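Dad's Army field jacket from the 80s, how do I clean and store it without ruining it?

Posted in Military Families & Memorabilia
359 views

Butanness

Hi all! My dad served in the Army through most of the 1980s and he just handed me his field jacket, his dress cap, a stack of patches and a shoebox of pins and letters. I'm over the moon. I grew up on every war movie the video store had and I used to beg him to let me try that jacket on, and now it's hanging on my bedroom door!

It smells like a basement though, and there's a brownish stain on one cuff. The patches are still sewn on. My first thought was cold water in the machine, gentle cycle, but my sister yelled at me over the phone so I'm asking first. Also, how should I keep the small stuff? I'd love to have some of it out where people can see it. Dad says do whatever I want, he thinks it's funny that I care this much.
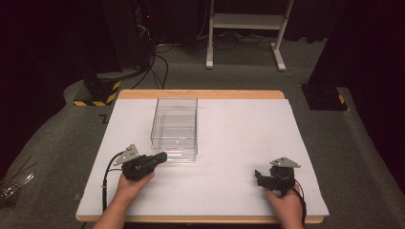

Cukala

Your sister is right, keep it out of the machine! Old patch thread can bleed, and once red gets into the cloth around it you're stuck with it. Air it out first, indoors, out of the sun, on a wide padded hanger. Give it 2 weeks before you decide anything about the smell. For the pins and the cap badge I'm a big fan of a clear plastic box like the one on the white tabletop up there, because you can see in from the sides and nobody has to pick anything up to enjoy it. Mine has a lid, which I'd really recommend for dust. Put some acid-free tissue in the bottom and don't let the pins touch each other.

For the stain, leave it. I mean it! My uncle's jacket has motor oil on the sleeve and he can tell you which truck it came from. Ask your dad about that cuff before you go near it with anything.

Oh, and write down what he tells you. Names, places, what each patch was for. I put it off with my uncle and I'm still kicking myself over the bits I missed.

Chang

just dry clean it, mine came back fine. they charged me extra for the patches tho

Athina Sfakianakis

So happy to see somebody asking before washing! I look after uniforms for our county veterans' museum and we took in 87 pieces last April alone, so I've seen what a hot dryer does to a lined jacket (it isn't pretty). I'd go along with nearly everything Cukala wrote. Dry cleaning can be okay on a sturdy field jacket, but I'd skip it for the cap, and I'd call around for a cleaner who has handled vintage uniforms before.

When you're done airing it, lay the jacket flat in an archival box with tissue rolled into the sleeves and along the folds. Aim for 50 percent humidity or a little under. A closet in the middle of the house is great, the attic and basement are both terrible. I buy the Ovari boxes and they've held up well for us, but any acid-free one that's long enough will do.
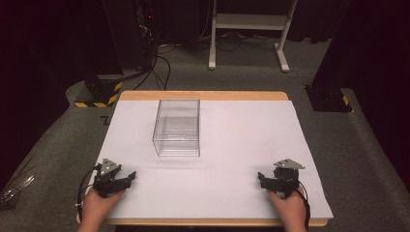

Can I keep the letters in the same box as the jacket?

Keep them separate. Paper does best flat and unfolded in its own acid-free folders, and pins can leave rust marks on anything they touch. Scan the letters first so your whole family can read them without handling the originals.

And please get your dad to sit down with you and the shoebox! Bring snacks, it'll take all afternoon.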